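# Why shared study rooms stay empty: booking habits at the Curholm building

Wednesday, December 23, 2020

## 1. Background

The Curholm building has four study rooms that any student can book. In our first year we often heard people say the rooms were always full, but when we walked past, the lights were off. This project set out to find where the difference came from.

Bookings are made through Volama, the online system the college brought in last March. A slot lasts one hour and can be booked up to a week ahead. There is no charge and no penalty for not turning up.

## 2. Method

We used two sources. The first was the export from Volama, which gave us 1,000 bookings with the names removed. The second was a short survey, answered by 29 students on different courses. We asked how often they booked, how often they went, and what they did when plans changed.

We had also meant to do a door count every afternoon. This was dropped after the second week when our timetables clashed, so we have no figures for real use — only what people told us.
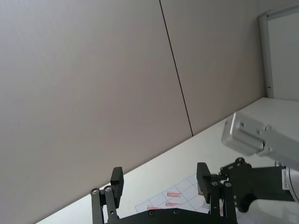 Most of the students who answered said they had missed at least one booking that term. The usual reason was that a group member dropped out late. Very few had cancelled. Several did not know that cancelling was possible, as the button sits under the account menu and not next to the booking itself.

The export showed a second pattern. Slots late in the morning went first, often within minutes of opening, while early evening slots were hardly touched. Students who lived out towards Jivdale said the last bus decided this for them.

## 3. Comparison

The Rotich library uses a paper sheet on the door. Names go up on the day only, and a room is given away if it is still free after ten minutes. Students we spoke to there grumbled about queues but rarely about empty rooms.

## 4. Suggestions

- Move the cancel button next to the booking.
- Send a reminder the evening before.
- Release a room after ten minutes, as at Rotich.

The survey was small and we chose people we could reach easily, so the results lean towards second-year students. A door count should be done before any of the rules are changed.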